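The case for the small far rim

By Nizar Nseir
Mar 20, 2021

Toilet cleaning is usually discussed as a chemistry problem. The supermarket shelf supports this view: gels, tablets, powders, foams, each with a stated contact time and a percentage. My argument is that for an ordinary household toilet, cleaned once or twice a week, the chemistry is close to irrelevant and the geometry decides the result. By geometry I mean the shape of the brush head, the angle of the shaft, where the person stands, and whether the seat and lid are up.

Some background. I spent 4 years writing cleaning schedules for Karam, which manages rented flats, most of them with bathrooms under three square metres. In November I went back through the inspection sheets for 194 flats. The sheets record limescale and staining by position in the bowl: front, left, right, back, under-rim. The same cleaning product was used in all of them. If chemistry were the controlling factor, the marks would be spread more or less evenly, or would follow the water line. They do not. They collect under the rim, on the side furthest from where the cleaner stands.

The explanation is mechanical. A straight brush with a round head, held in the right hand by someone standing in front of the bowl, meets the near wall at a good angle and the far wall at a poor one. Under the near rim, the bristles bend upwards and do some work. Under the far rim, the head tends to strike the porcelain edge and ride over it. The user feels resistance, assumes contact, and moves on.

Shigeru Maruyama, who trained cleaners at Stakari for a long time and with whom I have disagreed in print before, holds that this is a matter of effort. In his view a round head is adequate and people simply stop too early. I accept that people stop too early. I do not accept that more strokes at the wrong angle will reach a surface the bristles are not touching. We tested this, after a fashion, with a water-based dye painted under the rim of a spare bowl. After 21 strokes from the usual standing position the near side was clear and the far side still carried a visible band. Moving one step to the side and dropping the wrist removed the band in very few strokes. It was one bowl and one brush, and Maruyama is entitled to say so.

The second point concerns the seat. Many people clean with the lid up and the seat down, then wipe the seat separately. This hides the rim, limits the shaft angle and puts splashes on the upper face of the seat. Both parts should be upright before the brush is picked up. It also exposes the underside of the seat and the bumpers, which trap dirt along their edges and are missed in nearly every schedule I have read, including two of my own. A cloth folded to a corner will go round a bumper. A spray alone will not.

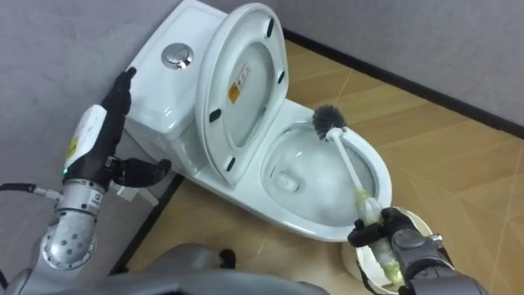

Seat and lid upright, brush head at the edge of the rim.

A round head is fine so long as it is guided down and back under the edge. Resting on top of the porcelain it does nothing, and a brush carried out over the rim may drip on whatever is behind it. On a wooden floor that matters more than on tile. Hold the head inside the bowl for a slow count of 17 after the final flush, then move it straight to the holder by the shortest route.

The angled heads sold by Pleris and Tellen address the same problem from the other direction, by building the bend into the shaft. I have used both. They reach under the rim with less wrist movement, and they are awkward in the drain recess, where a plain round head is better. For a household with one toilet and one brush I would still buy the round head and change where I stand. For anyone with stiff wrists I would buy the angled one and tolerate the recess.

On product, my position is narrow. Hard water leaves scale, and scale needs acid and time. No brush will replace that, and a monthly descale is sensible where the kettle furs up. The weekly clean is a different job. It removes a soft film, and soft film comes away with water, a little detergent and bristles that are in contact with it. Doubling the gel adds cost and smell. The band under the far rim stays where it was.

The schedule I now use at home has four lines. Seat and lid up. Under-rim first, far side before near side, from a standing position to the left of the bowl. Bowl wall and drain recess. Bumpers and hinge area with a cloth, which is then washed separately.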